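20/04/2021

Well, the plates came! Evie Holroyd carried the box up from the post room under one arm (I'd have used a trolley) and we had the lid off before she'd even found somewhere to put her tea. I'd been going back and forth over the colour since March. Jirayu wanted plain white, Samran wanted the dark blue ones from the same page, and I kept saying you can't have white on a white table, you'll lose the edge of it altogether, and dark blue makes me think of my old school canteen. So pink it was. Salmon, if you're being fussy, and I was being fussy.

They were 99p each in the Jaidee sale and I like them far more than I should. Nice and shallow, a bit of a rim, smooth all the way across. I took one home in my head, if that makes sense — I spent the whole bus ride to Drerkiddale thinking about it sitting on my own kitchen table with toast on it. I may have to order a few for myself, though goodness knows the cupboard won't shut as it is.

Anyway, we put one out on the white table straight after lunch, with the purple thing.
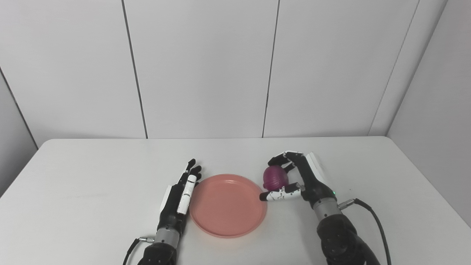 Purple over pink, at the right-hand rim.

I do think the two colours together are gorgeous. Buppha Thepsuriya says it looks like a pudding from the seventies and she's not wrong, but I like a pudding from the seventies. My gran had a raspberry blancmange mould and a whole set of plates nearly this shade, and she'd bring them out for birthdays and then spend the whole tea worrying someone would chip one. No chipping these! Evie dropped one on the stairs on purpose to see, and it bounced down to the landing and was perfectly all right, which made a terrific racket and brought Madalena out of her office.

Madalena Barreto, being Madalena, wanted to know the code for the paperwork, so I had to go through the whole Reldale stock list, which is up to more than 2,000 lines now and has plates under "dishes", "plates", and for some reason "garden". I put ours in as number 64 under dishes and left it at that. Must remember to ask Samran who did the garden ones.

Then back to the table for a bit more of the afternoon. I had a biscuit in my pocket the whole time and forgot all about it until I sat down, so that was the end of the biscuit.

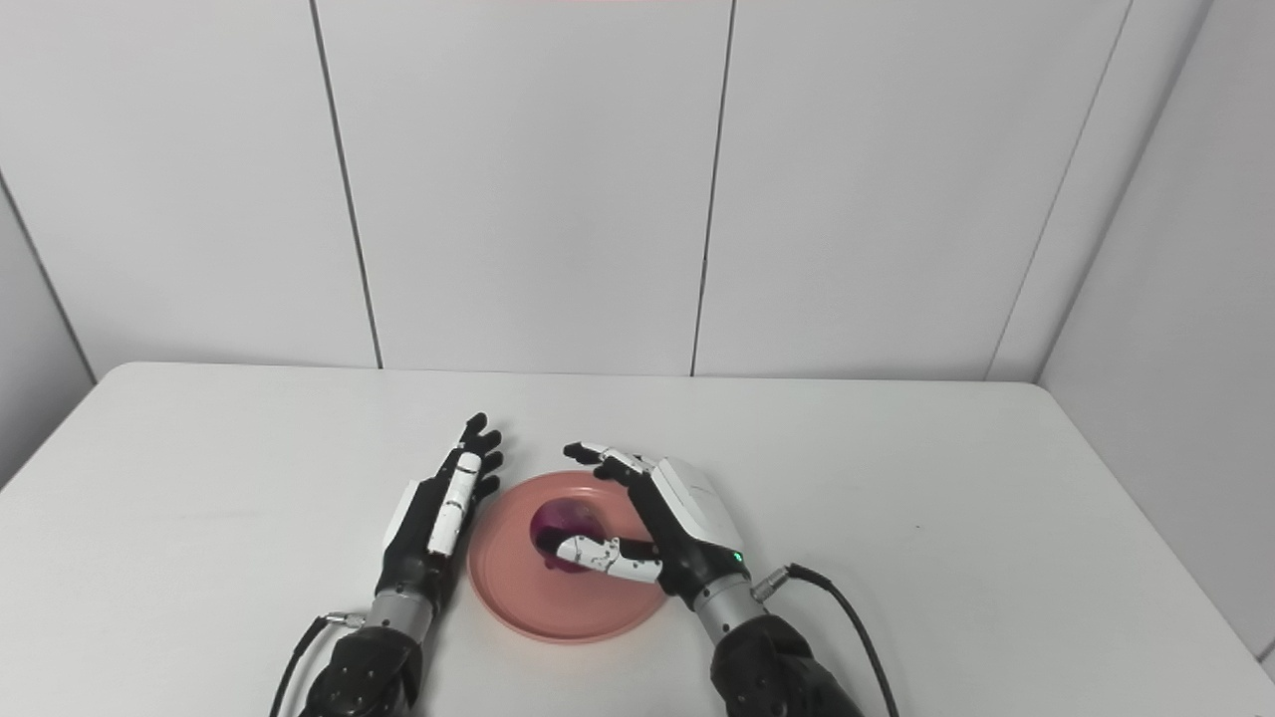 In the middle of the plate, under the right hand.

I like it best in the middle like that, all glossy and berry-coloured with the pink showing round it. Made me properly hungry. I bought plums on the way home and they were hard as anything, so they're in the fruit bowl next to the bananas and I'll try one at the weekend.

Jirayu has come round to the pink, by the way. He won't say so, but he asked if there were any left in the sale.

Supper was soup and the last of the bread. Rang Mum, who is fine and has painted the back gate. To do tomorrow: wash the other plates, get the sticky labels off (warm water and a bit of oil, Buppha says), find the lid of that box, and pay the Prinurine bill before they send another letter.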